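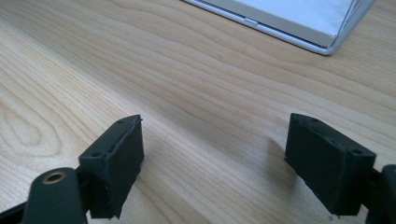 Does this dataset tell you what TV anchors get paid when they leave? Only in part: it holds the exit terms that were reported in public, and for most rows that means a yes/no on severance and no dollar amount.

Drider Exits – data card

version 8, refreshed in March

What it is

A table of on-air departures at US broadcast and cable news outlets. Anchors, co-hosts, correspondents, weather people, a few sports desk folks who crossed over. One row per departure, not per person, so someone who left two networks is in here twice. 3,789 rows right now. Built from press coverage, network statements and court filings where there were any.

Started as a spreadsheet at Gremwood for a newsletter on media contracts. Got too big for that. Borkell does the hosting, Acuña does the cleanup passes and the Spanish-language outlets.

Files

exits.csv – main table
sources.csv – one line per article or filing, joins on exit_id
outlets.csv – network names, parent company, old names
disputed.csv – rows where sources flatly disagree, 219 of them
changes.txt – what moved between versions, not always complete sorry

Columns in exits.csv

exit_id – text, stable across versions
outlet_id – joins to outlets.csv
role – anchor, cohost, correspondent, weather, sports, other
exit_type – fired, resigned, not_renewed, retired, mutual, unknown
contract_active – yes, no, unknown. Was the deal still running on the last day
payout_reported – yes, no, denied, unknown
payout_usd – number, mostly blank. Filled in 151 rows
noncompete – yes, no, unknown
source_grade – A, B or C, see below
notes – free text, messy

"denied" in payout_reported means the network or a person speaking for it said no money would be paid. It does not mean no money was paid. People keep mixing these up. Please don't collapse it into "no".

Source grades

A is a court filing, an SEC document or a named statement from either side. B is two or more outlets with separate sourcing. C is one outlet, or several outlets all repeating the same unnamed insider. We used to count reprints as separate sources, stopped in version 6, so older C rows may still be sitting in B. Working through them.

If you are doing anything with payout_usd, filter to A and B first. The C numbers tend to be round and tend to be high.

Known problems

Local stations are thin. Big-market ones are okay, small markets barely there.

exit_type is what was said at the time. If a "resigned" later came out as a firing we add a note and leave the original value. Some users hate this. It's staying for now.

Dates are month only. A lot of hosts vanish from air weeks before the announcement and we got tired of arguing wich day counts.

Morning shows are over-represented, they get more coverage.

Payouts are not adjusted for inflation. Also not split between severance and remaining salary, the reporting almost never does that.

outlet_id got renumbered in version 7. If your join is dropping rows that's probably why – the old ids are in outlets.csv under prev_id.

What not to use it for

Guessing why someone left. There's no reason column and there won't be one. We don't collect allegations, health details or anything about family. Notes gets screened for that before each release but if something slipped thru, open an issue and it comes out.

Loading

Plain UTF-8, comma separated, header row on top. Blank means we haven't looked, "unknown" means we looked and couldn't tell. Set your reader to keep those apart. Read exit_id as text or the leading zeros go away.

Corrections

Open an issue with the exit_id and a link. Paywalled link is fine, paste the relevant line. No screenshots of social posts. Corrections sent before the freeze go in the next version, otherwise the one after.

License

Free to use and share with credit to Drider Exits. The article text isn't ours and isn't included, only links and headlines.

To do

streaming-only news shows
radio, maybe
regrade the old B rows
fix the accents in outlets.csv, they break in Excel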